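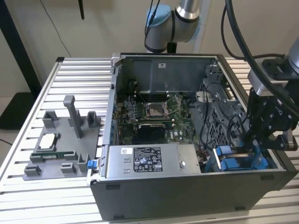 Fig. 1. Bench for the drive-bay exercise: two arms, an opened Dell tower, parts tray at left.

Week 9 notes: Teaching by showing, and what we get to claim for it
Course tutor: Cillian Ó Dálaigh

Read these before the August lab. They are short on purpose and you will probably find them grumpy.

The sales talk for demonstration says that anyone who can do a job can teach it. You steer the arm by remote control, or take hold of it and move it by hand, the machine records what it saw and how its joints moved, and a model learns to copy you. Some of this is true. I have watched plenty of people "teach" a robot their own bad habits in an afternoon.

Take the blue latches on the drive bay. With your own fingers you press, feel the plastic give, and pull. You never think about how hard you pressed. Drive the gripper from a remote and most of that feeling is gone, so people do it by eye. They hover, they creep in, they stop, they back off and have another go. All of that goes into the recording, and a model has no way to tell the hovering from the work unless you mark it.

Deirdre Mac Mathúna ran the Plitden set with us: 636 demonstrations, of which 268 were thrown out on review. Ask what the rule was for throwing them out. I did, and there were two rules, one of them written down. Any success rate quoted from that set depends on both.
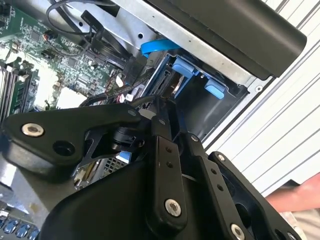

A wrist camera helps with the last bit of the reach, and I would not run this task without one. It also brings its own trouble. The gripper can hide the very thing you are reaching for, and cables that move from one machine to the next change the view far more than you expect. If every demonstration has the cables in the same place, you have taught the robot those cables.

So when you read a result this term, I want four things from you.

How many people gave the demonstrations? One careful operator makes for tidy numbers - and a narrow robot.

Was the case ever moved between runs, and by how much?

What counted as success: latch pressed, or drive out?

Who reset the bench after a failure, and is that time in the total?

For the lab, each pair records 20 demonstrations. Keep the bad ones and label them. Written answers to the four points are due 31st July, on paper or by email.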